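Rumside Episode Guide: Frequently Asked Questions

Last updated Tuesday, January 17, 2023

What is this site?
We write short recaps of the daily serial Rumside. It is a fan site, and we have no connection with the producers.

How many episodes do you cover?
At the moment 288 recaps are online. The oldest ones are shorter, and I am still rewriting them.

Do the recaps contain spoilers?
Yes, for the episode in the title. Spoilers for coming weeks are kept on the Setby page, which is named after the harbour town in the show.

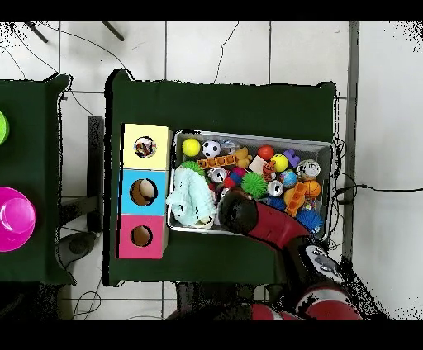
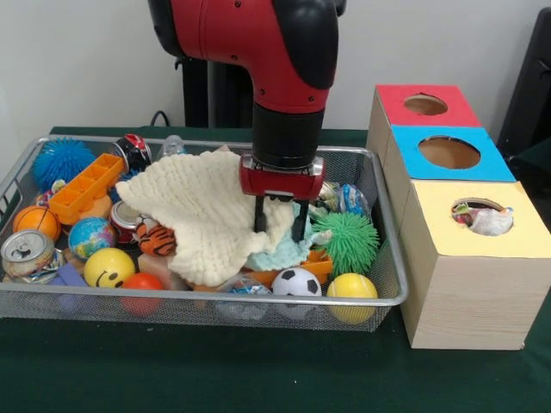 When does a new recap appear?
Normally the evening after the broadcast. If there are two episodes on one day, the second recap can take until the next morning.

Why is the Baldursdóttir wedding missing?
It was shown in episode 93, and this recap was lost when we moved to the Notisik server. I hope to write it again in March.

May I copy a recap to my own blog?
Please copy no more than 3 sentences and add a link to our page. For a longer part, write to us first.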